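# An Open Day at the Budby Workshop

The Budby Center for Applied Automation opens its doors to the public once a year, in March, and the visit has become a regular event for the schools and small manufacturers of the district. This year the center received 54 guests over the course of a single Thursday. They were divided into groups, issued visitor badges at the front desk, and led through the building by members of the teaching staff.

The center was founded to serve companies that handle goods in small and changing quantities. A large factory can build a line around one product and run it for years. A firm that packs garden tools in the morning and school supplies in the afternoon has other needs, and for many such firms the cost of programming a robot for each new task has been too high. The center's work is directed at that difficulty. Its present program, conducted together with the equipment maker Wikström and the packaging firm Plidach, concerns robots that learn a task from examples given by a person.

Borghild Solheim, director of the center, welcomed each group in the main hall. In her remarks she asked visitors to look at the ordinary parts of the work as well as the machines. "Guests expect to see an arm moving quickly," she said. "Most of our day is spent at a table, picking up small things and putting them down again, and we would like the public to see that too."

The tour began in the machine hall, where two arms from Wikström were moving cartons between a conveyor and a set of shelves. Both stood behind clear safety panels, and a member of the staff explained how the arms slow down and stop when a panel is opened. Visitors were invited to open a panel themselves, and several of the younger guests did so more than once. The staff also described the yearly inspection of the hall and the training required before an employee may work inside the panels. That training takes 13 hours and ends with a practical test, which every instructor at the center has also taken.

From the machine hall the groups moved upstairs to the sorting rooms. These are plain rooms with tables, storage bins, and good overhead lighting, and they are where the examples are made. An operator holds a gripper by hand and uses it to pick up an object and place it in a bin. A camera mounted on the tool records the movement from close range, and the recording is later used to train an arm in the machine hall. The operator needs no knowledge of programming. Two of the present operators came to the center from retail work, and one was formerly a school librarian.

The objects are chosen with care. Plidach supplies samples from its own packing lines, including tubes, pouches, and small cartons, and the center adds items of its own. Each new item is tried by hand for at least 40 attempts before it is entered in the program. An item that proves simple for a person may still be hard for a machine. Clear plastic, loose cloth, and thin paper goods were all mentioned in this connection, and visitors were encouraged to handle the samples laid out near the door.

Flat items received the most attention during the afternoon demonstrations.
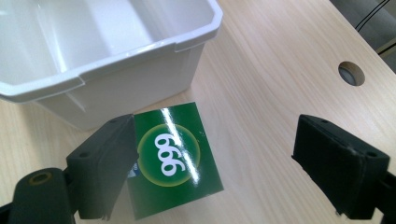
Cards, labels, and leaflets make up a large share of what Plidach's customers ask to have packed, and they present two separate problems. The first is grip. A thin sheet lying on a table gives the fingers little to close on, and the operator must bring the jaws down low and level on either side before closing them. The second is vision. A glossy surface returns the light of the room, and on a green card like the one used at the sorting table, the glare runs in a bright streak across the printed numerals. The numerals bring a further difficulty of their own, as 666 seen from one side of the table is 999 from the other. Operators are therefore asked to work with cards turned at many angles, so that the recordings cover the range of positions an arm is likely to meet.

Guests were then given the opportunity to try the tool. The center had set aside six places for this purpose, and the line remained long until closing. Most visitors found the grip easy to learn and the placing somewhat harder — the jaws must open gently, or the item shifts as it is released. Staff members stood by to offer guidance.

A discussion period followed in the lecture room. Several guests from local firms asked about cost and about the time needed to prepare a new task. The staff replied that both depend on the variety of goods involved and offered to arrange individual visits. A teacher from Altham asked whether her students might take part in making examples. Ms. Solheim answered that a short placement for older students is under review, and that schools will be informed by letter once the terms have been settled.

Firms and schools wishing to arrange a group visit outside the open day may write to the center's front office. Visits are free of charge, and groups are received on weekday mornings.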